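How to cook a week of lunches in one go

Last updated: May
394 shares | 60 comments

I make five lunches in one session and it takes most of a morning. The method below is for one person with an ordinary oven and a hob. If you are feeding two, double the grain and the vegetables but not the dressing, which goes further than you expect.

What you need

A large roasting tin, a medium pan with a lid, a small jar and five tubs with lids that fit. I use the Dorken tubs because they stack, but any will do. For the food:

300g pearl barley
1 large butternut squash
2 red onions
1 tin of chickpeas
A bag of spinach
Olive oil, lemon, mustard, salt

Clear the worktop and wash the tubs before you start. Match each lid to its tub now and throw out any that have warped.

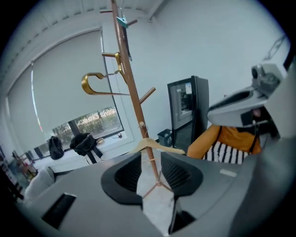

Step 1: Start the barley

Rinse the barley in a sieve until the water runs clear. Put it in the pan with plenty of salted water, bring to the boil, then turn down and cover. It needs 30 to 40 minutes. Check it at 30. You want it soft with a bit of bite left.

Step 2: Roast the vegetables

Heat the oven to 200C (180C fan). Peel the squash, take out the seeds and cut it into chunks the size of a walnut. Cut each onion into eight wedges. Toss everything in two tablespoons of oil and spread it out in one layer. If it is piled up it will steam and go soggy, so use a second tin if you have to.

Drain the chickpeas, dry them on a tea towel and add them for the last 15 minutes. Viorica Shehu, who taught me this recipe, adds a teaspoon of cumin at the same point. I leave it out as often as not.

Step 3: Make the dressing

Put three tablespoons of oil, the juice of the lemon and a teaspoon of mustard in the jar. Add salt, put the lid on and shake. Keep it in the fridge door and dress each lunch on the day you eat it.
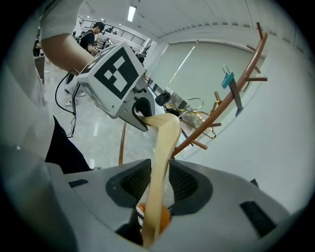

A wooden clothes hanger.

Step 4: Cool and pack

Drain the barley and spread it on a tray so it cools quickly. Cooked grains shouldn't sit out for more than an hour. Divide it between the tubs, then the vegetables, then a handful of raw spinach on top. Lids on once everything is cool.

Three tubs go in the fridge. The other two go in the freezer without the spinach, and you move them to the fridge the night before you want them.

619 people found this useful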